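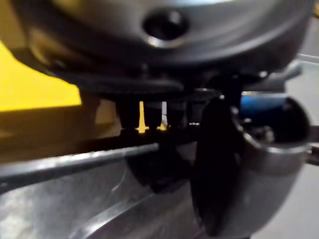 키나리 아니고 ‘지나리(Ginari)’, 팔 영점 다시 잡고 ‘널림니스’ 셀 재가동

소형 자동화 업체 지나리가 부품 분류용 로봇 셀 ‘널림니스(Nullimness)’의 첫 정기 정비를 마치고 2018년 11월 25일 셀을 다시 돌리기 시작했다. 누적 가동 3,000시간을 채우면 무조건 멈추고 전체를 점검한다는 사내 규칙에 따른 것이다. 정비에는 꼬박 사흘이 걸렸다.

널림니스는 쿠킨톤(Kukinton)의 지나리 작업실에 있는 셀이다. 상자에 섞여 들어온 작은 기계 부품을 집어 종류별 트레이에 옮긴다. 하는 일만 들으면 단순한데, 부품이 워낙 작고 표면이 번들거리는 것이 많아 팔 끝 위치가 조금만 틀어져도 집기 실패가 금세 늘어난다. 그래서 이번 정비도 새 부품을 다는 것보다 자세를 다시 맞추는 일에 시간을 훨씬 많이 썼다.

정비를 이끈 사람은 셀 설계 때부터 참여한 기술자 네브자트 바이살(Nevzat Baysal)이다. 그는 첫날 오전 내내 공구를 거의 들지 않았다. 팔을 저속으로 움직이면서 관절마다 소리를 듣고, 같은 자세로 돌아올 때 생기는 오차를 표에 적었다. 점검표는 27개 항목으로 되어 있고, 앞쪽 절반은 전원을 켠 채로, 나머지는 전원을 내리고 잠금장치를 건 다음 진행한다.

“분해부터 하고 싶은 마음은 굴뚝같죠. 그런데 풀어 버리면 원래 어떤 상태였는지 알 길이 없어요. 첫날 기록이 있어야 마지막 날에 뭐가 좋아졌는지 말할 수 있습니다.” 바이살의 말이다.

기록에서 가장 먼저 눈에 띈 것은 손목 쪽 관절이었다. 왼쪽에서 접근할 때와 오른쪽에서 접근할 때 멈추는 위치가 서로 달랐다. 차이는 아주 작았지만 방향이 늘 같았다. 작업실에서는 감속기 마모를 의심해 교체품까지 알아봤는데, 커버를 열고 확인해 보니 고정 나사 하나의 체결력이 기준보다 낮았다. 나사를 규정 토크로 다시 조이고 풀림 방지제를 바르자 차이가 기준 안으로 들어왔다. 감속기는 그대로 쓰기로 했다. 이때 작업실에서 박수가 나왔다고 한다. 교체품 납기가 제법 길었으니 그럴 만하다.

둘째 날에는 그리퍼를 손봤다. 손가락 안쪽 접촉면을 닦고, 닫힘 위치를 다시 설정하고, 두께를 아는 금속 게이지를 물려 가며 폭을 쟀다. 접촉면은 아크욜(Akyol)이라는 이름의 가공 공방에서 깎아 온 것으로 바꿨다. 이전 것보다 모서리가 완만해 얇은 와셔를 집을 때 튕겨 나가는 일이 줄어들 것으로 기대하고 있다. 바이살은 새 접촉면을 끼우고 나서 와셔 한 움큼을 작업대에 쏟아 놓고 한참 동안 집었다 놓기를 시켜 봤다. 시험이라기보다 구경에 가까웠다는 게 동료들의 증언이다.

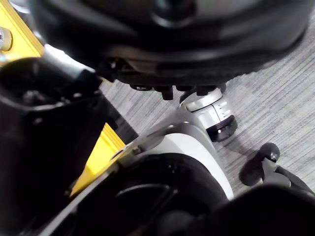
영점 조정은 마지막 날 몫이었다. 관절을 하나씩 기준 위치로 보낸 뒤 엔코더 값을 읽고, 앞서 저장해 둔 값과 비교해 차이가 기준을 넘는 축만 고친다. 여러 축을 한꺼번에 건드리면 어느 쪽을 고쳐서 결과가 바뀌었는지 구분하기 어렵다. 은색 원통형 관절의 옆면에는 눈금처럼 보이는 작은 흰 표시가 세로로 나 있는데, 바이살은 이런 표시를 어림으로 보는 용도로만 여기고 최종 판단은 반드시 엔코더 값으로 한다. 눈으로 맞췄다고 생각한 자세도 보는 각도가 달라지면 어긋나 보이기 때문이다. 이번에 값을 고친 축은 손목 쪽 하나였다.

영점 다음은 공구 중심점이다. 뾰족한 기준 핀을 세워 두고 그리퍼 끝을 여러 방향에서 같은 점에 갖다 댄 뒤, 제어기가 계산한 중심점이 얼마나 모이는지 본다. 첫 시도에서는 결과가 들쭉날쭉했다. 원인은 팔이 아니라 기준 핀 쪽이었다. 핀을 세운 자석 받침이 살짝 돌아가 있었던 것. 받침을 볼트로 고정한 뒤 처음부터 다시 재자 값이 깔끔하게 모였다. 지나리는 이 일을 계기로 점검표에 기준 핀 고정 상태를 확인하는 줄을 새로 넣기로 했다.

카메라와 팔의 좌표를 맞추는 작업도 같은 날 이루어졌다. 격자무늬 판을 작업대에 놓고 팔 자세를 바꿔 가며 촬영한 다음, 카메라가 본 위치와 팔이 알고 있는 위치를 맞춰 나간다. 오후 햇빛이 창으로 들어오면 판 한쪽이 하얗게 날아가 블라인드를 내리고 조명만으로 진행했다. 이 부분은 지난번 설치 때도 애를 먹은 곳이라 이번에는 조명 밝기와 카메라 노출값을 함께 적어 두었다.

배선도 빼놓을 수 없다. 팔이 크게 돌 때 케이블 한 가닥이 당겨지는 자세가 있어 클램프 위치를 옮기고 여유 길이를 조금 더 줬다. 피복에 눌린 흔적이 있던 구간은 새것으로 갈았다. 떼어 낸 케이블은 버리지 않고 점검 날짜를 적은 꼬리표를 달아 보관한다. 다음 정비 때 나온 것과 나란히 놓고 보면 어디가 자주 상하는지 한눈에 들어온다는 것이 바이살의 지론이다. 서랍 하나가 벌써 그런 부품들로 차 있다.

조정을 모두 마친 뒤에는 시험 운전이 이어졌다. 약 50개의 부품을 섞어 넣고 느린 속도로 한 차례, 평소 속도로 한 차례 분류하게 했다. 느린 속도에서는 모두 제자리에 들어갔고, 평소 속도에서는 얇은 와셔 하나가 트레이 칸 가장자리에 걸렸다. 놓는 높이를 조금 낮추고 같은 구성을 다시 돌리자 이번에는 걸리는 것이 없었다. 짧은 시험이라 장기 성능까지 말하기는 이르지만, 정비 전 오차표와 비교하면 반복 위치가 눈에 띄게 고르다. 표를 나란히 놓고 보면 꽤 신이 난다!

바이살은 이번 결과에서 가장 마음에 드는 점으로 손목 관절 그래프를 꼽았다. “왼쪽에서 온 점들과 오른쪽에서 온 점들이 두 무리로 갈라져 있었는데, 나사를 조인 뒤에 한 덩어리가 됐습니다. 출력해서 벽에 붙였어요.”

그래프 옆에는 정비 순서도 함께 붙었다. 전원을 내리는 시점, 잠금 열쇠를 누가 보관하는지, 커버 나사를 어느 순서로 푸는지까지 적은 것이다. 설치 당시 문서에는 커버 나사 순서가 빠져 있어 이번에도 조립할 때 한 번 되풀었다고 한다. 긴 나사와 짧은 나사가 섞여 있어 자리를 바꿔 끼우면 끝까지 들어가지 않는다.

지나리는 앞으로 일주일 동안 하루 한 번씩 손목 관절의 반복 위치를 재고, 이후에는 평소의 월간 점검으로 돌아갈 계획이다. 고정 나사에는 조임 위치를 알아볼 수 있게 페인트 선을 그어 두었다. 선이 어긋나면 그때 셀을 세우고 다시 토크를 확인한다.

정비 기록과 개정된 점검표는 쿠킨톤 작업실에서 열람할 수 있다. 비슷한 셀을 운용하는 곳에서 요청하면 사본도 보내 준다.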